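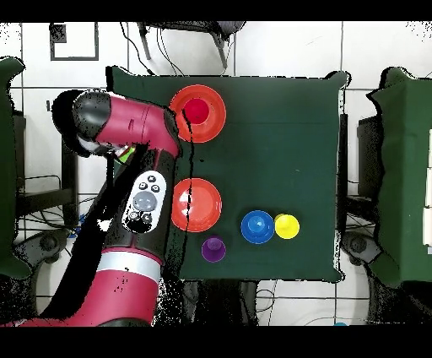
Figure 4.1 Red plates and small cups on a cloth-covered table, with the arm at left.

Chapter 4
What Counts as an Example?

Most accounts of robot learning begin with a large number. Skenance, whose stacking set we use throughout this chapter, gives 1185 recorded episodes, and readers tend to nod at the figure and move on. I would ask you to stop there. An episode is whatever the people collecting it decided to keep, and two labs can count the same afternoon very differently.

Take the matter of variety. Bowls and cups in several colors look like a rich set of problems. A learner may still pick up little more than a habit of reaching toward the same part of the cloth.
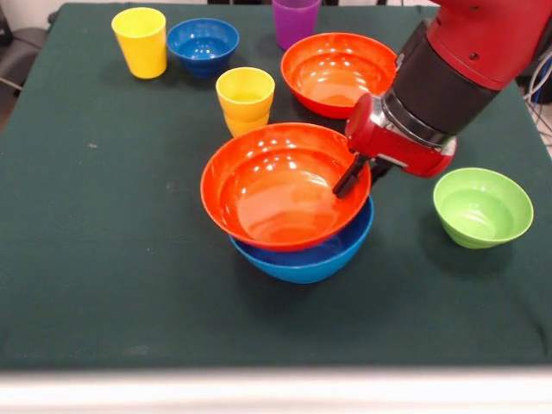
Figure 4.2 Gripper at the rim of an orange-red bowl.

Selina Fuchs objected to this paragraph in draft, writing that a habit is a fair place to start and that her group at Endudora got useful behavior from only 63 episodes. Perhaps so. Her test layouts were close cousins of her training layouts — a point we return to in Section 4.3.

Then there is the question of labels. Does a tilted bowl spoil a stack? Does a cup inside a cup count as one object placed, or two? Write your rule down before you collect anything. 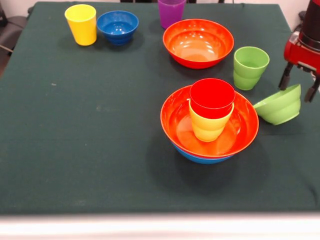 Figure 4.3 Cups and bowls, some nested, with the gripper open.

Written rules drift anyway, according to Leandro Salcedo, and he would sooner have two people label every episode and keep their disagreements on file. That costs time, and few budgets allow for it. We look first at what happens without it.

4.1 Deciding When an Episode Ends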